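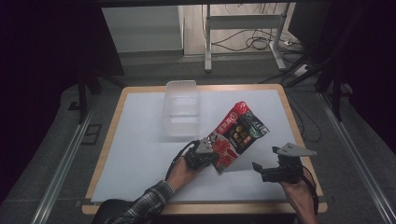 A red snack bag on the white tabletop

About Us > Who We Are

Print this page | E-mail this page

Mottram Foods is a family-owned importer and wholesaler of packaged groceries. We supply independent stores, campus shops and small restaurants with snacks, noodles, sauces and soup bases.

The company was started by Graham Fothergill, who sold dried goods from a rented unit and made the deliveries himself. Keith Nuttall joined him the following February to run the warehouse. Graham has since retired — he still comes in for the yearly stock check — and Keith is now general manager.

Today we have 55 employees and carry 676 product lines. Most orders leave the warehouse the day after we receive them. Our trucks cover seven delivery routes, and customers outside those areas are served by freight. The minimum order is 12 cases, which may be mixed.

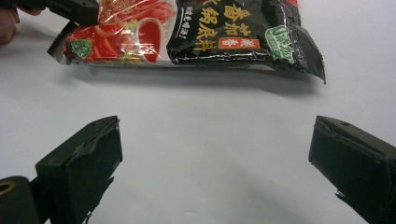
Tomato hotpot soup base

Janaína Seixas heads purchasing. Her team reviews samples, checks ingredient lists and arranges English labels where they are needed. Stores can ask for a product we do not carry by sending the name and a photo of the package to their sales contact.

Ona Kuusk looks after new accounts. To open one, you will need a resale certificate and two trade references. Kelly Rowbotham handles billing and returns. Damaged cases should be reported before the next delivery on your route.

We do not sell to the public, and there is no counter at the warehouse. Pickups are by appointment only.

Page updated April 21, 2020

Related pages
Delivery routes and cutoff times
Opening a trade account
Returns and credits
Jobs at Mottram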